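5.2 Caring for the Stuvska table top

Wait 18 hours after assembly before you clean the top for the first time.

1. Wipe the surface with a soft cloth dampened in lukewarm water.
2. For greasy marks, add a drop of mild dish soap and wipe along the grain.
3. Dry with a second cloth.

CAUTION: Do not use bleach, scouring pads or steam cleaners.

Grain and color vary from one top to the next. Small marks may also appear in the surface.

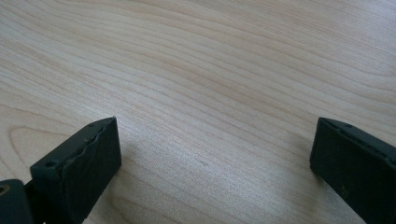
Page 13

5.3 Tightening the legs

1. Turn the table over on a blanket. Two people are needed.
2. Tighten all six bolts by hand, then a quarter turn with the supplied key.
3. Set the table upright and adjust the feet until it stands level.

NOTE: Check the bolts again each March.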